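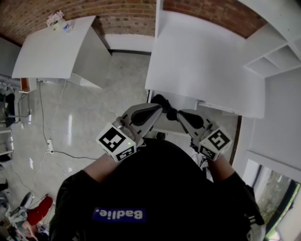 1. Reporting period and short summary

This report covers the third period of the Statness project, up to the end of December. It is written for Gwenllian Pumphrey at Hesside, who asked that we put the fault with the hand-held grippers first and the normal progress after it. I have followed this order.

In short: we recorded 1038 demonstrations with the paired grippers in the rooms at Dondport. Of these, 159 can not be used, and the fault which spoiled them also brought a small injury to one operator. Recording was stopped for 13 working days. It is running again now, with changed equipment and a changed procedure.

2. The fault

Each operator holds one gripper in each hand. Every gripper carries a cube with square markers, and the position of the fingertips is calculated from these markers. If the cube moves on its base, even by a small angle, the calculation stays smooth and looks healthy, but it is wrong.

Matvii Shevchuk noticed first that the two fingertip paths did not meet in recordings where the operator was clearly pinching one object with both tools. In the worst recordings the distance between the paths was 22 mm. He supposed an error in the software and spent four days looking for it there. I agreed with him at that time, so the delay is also my responsibility.

The cause was mechanical. The screws which hold the cube were tightened to the value in our own assembly sheet, but the sheet was written for an older base made from a harder plastic. On the new base the thread gives way slowly. The left tool of set B was the worst, and two others had the beginning of the same damage.

3. The safety matter

On the last afternoon before the stop, a little after 3 pm, Sorin Softić was working at the edge of a cabinet when the left cube turned in his hand. He tried to hold it with his thumb and the skin was caught between the cube and the arm. The cut was shallow and was treated on site with a dressing. He finished the day on other work and had no time away.

I want to say plainly that Sorin had reported a "soft feeling" in this tool in the morning. The report was made by word of mouth and was not written down, and the tool stayed in use. This is the part of the matter which concerns me most.

When we walked through the rooms afterwards, Stefaniia Levchenko also wrote down the cables on the floor behind the operators as a trip hazard. An operator who looks at his fingertips does not look at his feet. No one has fallen.

4. What we changed

The screws are replaced by through-bolts with a metal insert. Kwiatkowski machined the inserts for us in five days, and we thank them for this.

Before each session the operator closes both grippers on the same small test piece for ten seconds. If the calculated fingertips do not meet within 2 mm, the recording program will not start.

Any comment about a tool goes in the book by the door, and the tool goes in the red tray until a second person has signed for it.

Power cables must be moved to the wall side or put under a cover before recording. This is done in two rooms of three. The covers for the third room are ordered.

5. Effect on the plan and the budget

The lost recordings are mostly of small-object tasks at furniture edges, and they must be repeated. Stefaniia believes that about 40 of them could be corrected by calculation, but I would prefer to record them again and keep the data set clean. The inserts and covers were paid from the maintenance line. We do not ask for additional money.

We do ask to move the delivery of the second data package by three weeks. The first package was checked again with the new test and is not affected.

6. Still open

We do not know yet how the inserts will behave after several months of use. Matvii will measure all the tools at the end of every week and the values will be in the annex of the next report. The assembly sheet is being rewritten, and I will send the new version to Hesside when Sorin has read it and agreed with it.

Imtiaz Cassim
Project lead, Statness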